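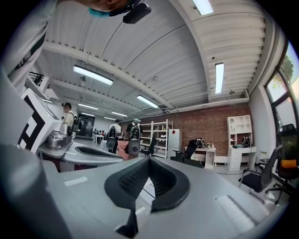
Fragen und Antworten zur Störung an den Handgreifern Veder H

Stand: 30/07/2020

Worum geht es?
Bei einem Teil der Handgreifer löst sich die Verschraubung zwischen Finger und Greifermechanik. Der Finger bekommt Spiel, im ungünstigsten Fall kippt er beim Zugreifen weg. Gemeldet wurde das zuerst im Juni vom Standort Hititgate.

Welche Geräte sind betroffen?
Alle Greifer mit einer Seriennummer bis 577. Die Nummer steht auf der Unterseite des Griffs. Ab 578 ist werkseitig Schraubensicherung aufgetragen. Geräte aus der Reihe Lendard haben eine andere Fingeraufnahme und sind nicht betroffen.

Woran erkenne ich den Fehler?
Greifer ausschalten, Finger an der Spitze fassen und leicht seitlich bewegen. Ein gesunder Finger gibt nur im Polster nach. Wenn sich der Träger mitbewegt oder ein Klicken zu hören ist, bitte nicht weiterarbeiten. Bitte immer beide Finger prüfen.

Besteht Verletzungsgefahr?
Ja, wenn auch gering. Zwischen losem Finger und Mechanik entsteht ein Spalt, in dem man sich die Haut einklemmen kann. In Hititgate gab es eine leichte Quetschung am Daumen. Seitdem gilt: nicht in die Mechanik fassen, solange das Gerät eingeschaltet ist, auch nicht zum Wegnehmen eines verklemmten Teils.

Darf ich die Schrauben selbst nachziehen?
Nein. Nachziehen ohne Schraubensicherung hält nach unserer Erfahrung keine 10 Betriebsstunden, und ein zu fest angezogenes Gewinde ist nicht mehr zu retten. Den Austausch macht die Werkstatt bei Mizuno. Ausgetauscht werden alle 4 Schrauben, auch die, die noch fest sitzen.

Wie lange dauert die Reparatur?
Ab Eingang fast 72 Stunden, die meiste Zeit davon ist Aushärtung. Bitte den Greifer ohne Akku einschicken und die Markerplatte am Gerät lassen – sie muss nach dem Einbau ohnehin neu vermessen werden.

Was passiert mit Aufnahmen, die mit einem losen Finger entstanden sind?
Sie werden vorerst nicht gelöscht. Die Öffnungsweite stimmt in diesen Aufnahmen unter Umständen nicht. Bitte Seriennummer und Zeitraum melden, dann werden sie gesperrt und einzeln durchgesehen.

Ich habe einen Greifer fallen lassen, der Finger sitzt aber fest. Muss ich das melden?
Ja. Ein Sturz kann die Markerplatte verschieben, das sieht man mit bloßem Auge nicht. Das gilt auch für neuere Geräte.

An wen wende ich mich?
An Yuzuki Onishi, Gerätesicherheit. Defekte Greifer bis zur Abholung mit rotem Anhänger ins Sperrfach legen – nicht zurück in die Ladestation.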